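From: Ülle Krūmiņa
To: lamolcombe-folding list
Date: Sunday, March 23, 2025
Subject: Re: Re: gripper not letting go, arm 2

Soo-ah, all,

Sorry for the slow answer, was on the train and the signal was useless. Replies in the middle.

Soo-ah Ji wrote:
> Had the hang again on Friday. Towel task, close, lift, then the open
> command goes out and the fingers stay shut. Arm carries on with the
> next move as if it had let go and drags the towel with it. Third time
> since we took the Detasitz update.
>
> Log says "open ok". It plainly wasn't ok. Young-sook hit the stop
> and it did stop, so that part is fine.
>
> Is it the fingers or the software? Tae-yang thinks fluff in the slide.
> I'm not keen to run Monday's batch until someone tells me.
>
> Also can we PLEASE agree who resets it. I found it reset with no note.

The reset was me, sorry. Thursday evening, should have written it in the book. Didn't touch anything else.

On the cause. I don't think it's fluff, or not only. Went through the log for run 3,058 and the open command gets its "ok" back in 3 ms. Fingers can't physically move in that time. So the "ok" is just the controller saying it got the message, and since the update we seem to be treating that as "fingers are open". The old version waited for the position to come back. I can't find the line in the release notes where that changed but A-yeong remembers something about it from September, when Civwood had the same on their sorting cell. A-yeong, do you still have that mail?

That explains the arm moving off too early. Doesn't explain why the fingers stay shut in the first place, so Tae-yang may well be right about half of it. Terry sheds like mad. Please have the covers off and look before anyone argues about it further.

For Monday:

- no batch on arm 2 till we're happy. Arm 1 can run, it's still on the old version, do NOT update it
- test runs on arm 2 only with one person at the stop and doing nothing else. Not the stop plus the laptop
- speed down to 40 percent, force limit as low as it'll go and still pick up
- hands off the towel while the arm is live. I know it's quicker to straighten it yourself. I've done it too. With a gripper that says it's open when it isnt, no
- write every reset in the book, me included

Young-sook, good work on the stop. Did it keep hold of the towel after you pressed it, or drop it? Matters for the report and I can't tell from the log. Also which towel, the tan ones or the thin ones from Jacquet? The thin ones have never given us trouble as far as I know.

I'll put the position check back in by hand tonight, wait for the real reading and fault out if it doesn't arrive. Then I'd like 100 clean open/close cycles with nothing in the fingers, and after that the same on a bunched up towel, one finger on the fold, because thats where it grabs worst. If it fails once we stop and ring Detasitz.
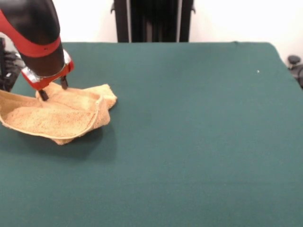
And someone please bring the small hex keys back to the bench, can't get the covers off without them.

Ülle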